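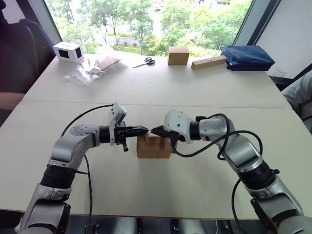 *A small brown box on the white table.*

## Hi, we're Allari

I started Allari at my kitchen counter in Skesley with two saucepans, a bag of soy wax and a very patient dog. I'd been buying candles for years that smelled great in the store and like nothing at all once you lit them, and I got stubborn about it. My first batch was terrible (think wet cardboard with a hint of lemon), but by December I had one I really liked, and I took a tray of them to the Prosstead winter market. They were gone before lunch!

That was 5 years ago. These days we're in the old Aksoy building, up the stairs behind the bakery, and we make 21 scents. We pour some 235 candles in a normal week, more when the holidays are coming and everybody's aunt needs a present. My favorite is still the fig one – it's the closest I've ever gotten to my grandmother's back porch in August.

### How we do things

We pour in small batches and let every candle sit for 2 weeks before it goes out. I know, it's slow! But the scent settles into the wax and you get a much better burn. Wicks are cotton, jars are plain glass, and if you bring your empties back we'll knock a little off your next one (rinse them first, please, hot water and dish soap does it).

We also get asked about custom scents for weddings and such. Yes, we do them, and I love doing them, but give us a couple of months. Getting a smell right takes a lot of tries and a lot of coffee beans to clear your nose.

### Come say hello

The shop's open every day except Tuesday, when we're pouring with the windows open and the radio on too loud. Parking's easiest on the Prosstead road side. If the door's stuck, give it a good shove – it swells up when it rains.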